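4. Folding and storing knitwear

Read this section before you load the Hultier drawer organizer for the first time. Sweaters folded to the sizes given here will stand upright in the deep bins. Shirts and T-shirts are covered in section 5.

Before you start

Empty the pockets of cardigans and close all buttons and zippers. Knitwear must be completely dry. If an item was washed the same day, leave it flat overnight and fold it in the morning.

You need a flat surface at least 70 cm wide. A made bed works well, and so does a table with a towel on it. Pull the bedspread tight first so that its wrinkles do not press into the knit.

4.1 Folding a crew neck sweater

1. Lay the sweater on its back with the front facing up. Smooth it from the neckline down to the hem with flat hands. Do not pull on the ribbing.

2. Check the front for lint and loose threads. Remove lint with the Tasto brush, working in one direction only. On embroidered areas, pick lint off by hand — the brush can catch the stitches.

3. Fold one sleeve straight across the chest. Keep it level, below the neckline, and let the cuff go past the far side of the body if the sleeve is long.
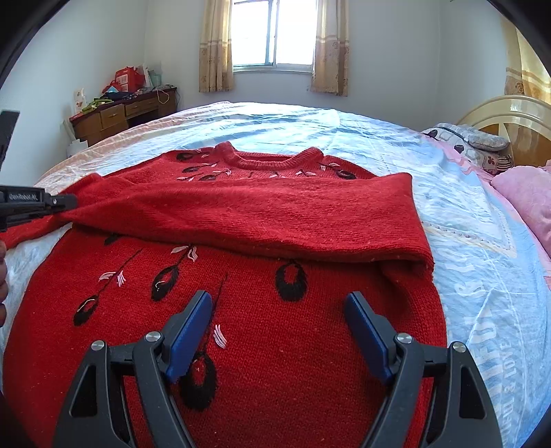 Fig. 4-1. First sleeve folded across the chest of an embroidered sweater.

4. Fold the other sleeve across in the same way so that it lies on top of the first. Turn back any cuff that sticks out past the side.

5. Fold each side of the body in toward the center. The folded strip should be 30 cm wide or less.

6. Bring the hem up to the neckline, then fold in half once more.

7. Place the sweater in the bin with the last fold facing up.

Note: Chunky knits may be too thick for the second fold in step 6. Stop after the first fold and lay the sweater flat in a wide bin.

Caution: Do not hang heavy sweaters from the Inska rail. The shoulders will stretch, and the rail is meant for light garments only.

4.2 Filling the bins

One deep bin holds up to 14 thin sweaters or half as many thick ones. Leave enough room to slide a hand between the last sweater and the wall of the bin. If you have to push to close the drawer, take one out.

Put embroidered or beaded pieces at the back, with a sheet of tissue on each side. Refold anything that has been stored since April before you wear it, and change the tissue if it has yellowed.

Folding method by Guangming Kang.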